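Counting Rules Before Candidates: Khang Ninh on Petition Verification

Khang Ninh has spent two election cycles reviewing ballot petitions for the township of Arton. The last one carried 3,903 signatures. He rejected 112.

"Most of those were address mismatches," he says. "A voter moves, signs with the new address, and the roll still has the old one. The statute gives me no room there."

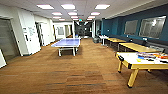

What the clerk checks

Each line is compared with the voter roll on name, street address and signature, in that order. Ninh would drop the third test. "Signature comparison is the weakest step. Two trained reviewers disagree too often – and the appeal window is short."

The Dukau precinct produced 58 of the rejected lines. He attributes this to a street renumbering in August that never reached the county file.

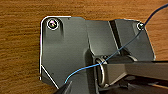 Ninh's proposal is a cure period, in which a rejected signer could correct the record by mail. The township council has not scheduled a vote. He objects to the claim that rules of this kind favor one party. "A rule is a flat plate with angled corners, like the dark gray one lying on the wood there. It fits or it doesn't, whoever is holding it."

He is less certain about paid circulators. Woltier Township requires them to register, and Ninh has asked for its records. 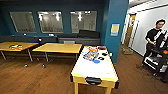
Those records should show whether registration lowers the rejection rate. "If it doesn't, I'd leave the circulators alone and fix the address file first."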